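Two Arms, One Box: What Our Student Team Learned
Speaker notes, February 11, 2022
Sharon Biwott, team Jastolis
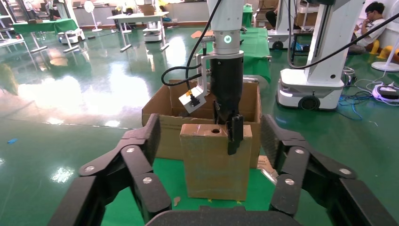 Good afternoon, and thank you for the invitation. My name is Sharon and I speak for the Jastolis team. We are students, and the project I present today is our work from the last two terms. I will speak slowly. Please stop me if a word is not clear.

(Wait for the room to be quiet. Drink water.)

1. The task

The task is simple to say. A small cardboard box must go into a bigger cardboard box. A person does this without thinking. For our team it took 232 recorded attempts before we had a result which we dared to show to our teacher.

We chose cardboard for two reasons. It is cheap, and it is not perfect. A carton gets soft at the corners after many grips, and the tape changes how it slides. In the first month we used a plastic block and everything looked very good. Then we changed to a carton and the success rate went down to 38 percent. I like to give this number early in the talk, so that the younger students in the audience do not lose courage with their own projects.

2. How we divided the work

We had two groups. The group Huanca was responsible for grasping. The group Prevex was responsible for the path of the arm from the table to the big box. In the beginning the groups did not talk enough. Huanca improved the grasp by holding the carton closer to the edge, and with this new grasp the path of Prevex was wrong, as the carton now was hanging lower. We lost a complete week with this.

After that we made a rule. Each change is written on one sheet of paper on the wall, with the name of the person. It is old-fashioned but everybody reads it when they come in.

(If there is time: tell the story of the sheet that was written in pencil.)

3. The rim problem

The most difficult moment is at the front rim of the big box. The flaps are open and they do not stay where you put them. If the carton comes too low, it pushes the flap and the whole big box moves. If it comes too high, it must be dropped, and we did not allow dropping.

Our solution has these steps:
Stop before the rim.
Look again at the position of the rim.
Correct the height.
Continue at half speed.

The stop costs more than 2 seconds in each attempt. Some of the team wanted to remove it. I was in favor of keeping it, and we kept it.

The inside of the big box is another question. It is dark there, and the floor of our room is shiny, so the bright reflections disturb the picture in the lower part. We tried to close the curtains. Then it was too dark for everything else. At the end we cut away the lower part of the picture in the software for this one step, and that was enough.

(Next slide: the table with the results. Do not read all rows, only the last one.)

4. Results

In the final series we made 27 attempts with worn cartons and did not change the settings between them. The carton was inside in most of them. The failures were nearly all of the same type: the grasp was good, but the carton turned a little between the fingers on the way. We do not have a solution for this today. One idea is to grip a second time after lifting.

5. Advice for other student teams

Keep your damaged cartons. A new one is too easy.
Put the cables in order before you start in the morning, and again after lunch.
Let the person who wrote the program sit down and watch somebody else run it. This was uncomfortable for me but very useful.

In June we will go to the Sornoter student meeting, where the box must be closed also. We have not started with closing. If somebody here has experience with folding flaps, please come to me in the break.

(Thank the teachers by name. Questions.)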